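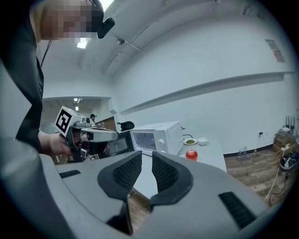
4. Setting up and first use

These notes cover the Drivness countertop microwave with the single dial, as supplied with Cetdale kitchen packs. The leaflet in the carton promises "perfect results at every setting". Treat that as advertising and test the thing on your own food.

4.1 Placing the oven

1. Stand the oven on a firm, level table that does not rock when you pull the door. Leave a gap of 8 cm behind it. The leaflet says it can go flush to the wall. We would not.

2. Run the cable straight to a wall outlet. Keep it off the top of the casing.

3. Check which way the door opens. On this model it swings to the left, so keep plates and bowls on the right, by the dial, where the door won't sweep them off.

CAUTION: Do not store things on top, however handy it looks. Anything near the hinge can slip down when the door moves.

4. Seat the glass turntable and turn it by hand. If it catches, lift it off and try again before you blame the motor.
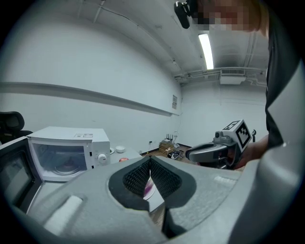 4.2 Heating a plate of food

1. Use a plate that sits fully inside the turntable. "Microwave safe" stamped on the underside is a start, but some plates so marked still get hotter than the food.

2. Spread green vegetables in one layer and add a spoonful of water.

3. Close the door until it clicks. Turn the dial to 3 minutes. For shorter times, turn well past the mark and come back to it; small settings on a dial are guesswork otherwise.

4. Leave to stand for 30 seconds, then stir and taste from the middle.

NOTE: The Flirnari recipe card suggests heating a whole apple. Core it first, or at least score the skin all the way round. Whole, sealed fruit can burst, and the card doesn't mention it.

CAUTION: Never run the oven empty to "warm it up".

4.3 If the light comes on but nothing heats

Open and shut the door firmly, once. If that changes nothing, unplug the oven and quote part 3094 to Wuisan spares. They may try to sell you a new turntable as well. You don't need one.

Revised August 14, 2023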